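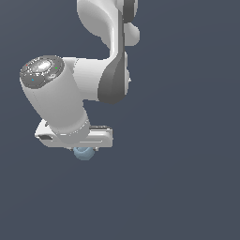

The Battery Promise Gets Thinner

Sisa says the phone it plans to ship in January will keep its original battery life through 1000 full charges. The claim takes up most of the launch page. The footnote under it is in much smaller type, and it says the tests were run with the screen dimmed and the radio switched off.

Who uses a phone that way?

Nana Atinga, who repaired handsets in Lunddale for 17 years, has seen plenty of these numbers. "They charge it gently in a cool room and then print the result on the box," she told me. "My customers left theirs on the dashboard."

Sisa's warranty doesn't help its case. It covers the battery for 21 months, and only if capacity drops below a level the company wouldn't give me. I asked 3 times. Spokesman Kvido Říha said the figure was "under review" and sent me back to the launch page.

Rival Tsang made a similar pledge for its last phone, then quietly changed the wording after buyers complained. Its replacement battery still has to be fitted by mail.

Sisa may have built a better cell. I'd like to see an outside lab say so, with the screen on. Until then, I'd hold off on ordering, and I'd ask the store what a new battery costs.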